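Projects / Kuma / plada-press / README

# plada-press

Last updated: 2022-03-19

Wrist cam recordings from the Kuma arm in our shared workshop. Arm picks up modeling dough, sets it on the metal tray, flattens it. Goal is a shallow little bowl, thick rim. Rims come out lumpy - still working on that.

Built by Joscha Bauerfeind and Elsie Birkett, evenings mostly. Mostafa Mansour wrote the logger.

## Whats in it

- 250 episodes, 7 of them throwaway (gripper slipped, see notes.txt)
- 3498 stills pulled from the video
- joint log per episode, csv, angles in degrees

Pink dough only for now. Other colors dried out over the winter, will redo in May. 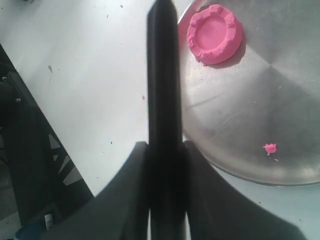 Crumbs are not cleaned up between episodes. If you train on this and your model starts chasing specks, thats why. Elsie wants a wiped-tray set too, not started.

Brushed tray throws reflections, exposure is locked but the table still goes nearly white in places. Tried a matte sheet over it - dough stuck, gave up.

## Known problems

- camera clock drifts against teh joint log, use sync.py before anything else
- old finger mount up to episode 90, new one after. Dont mix them for calibration

## Use

Free for hobby and school stuff. Anything else ask Joscha. Raw video is on the Serra drive at the shop, too big for here.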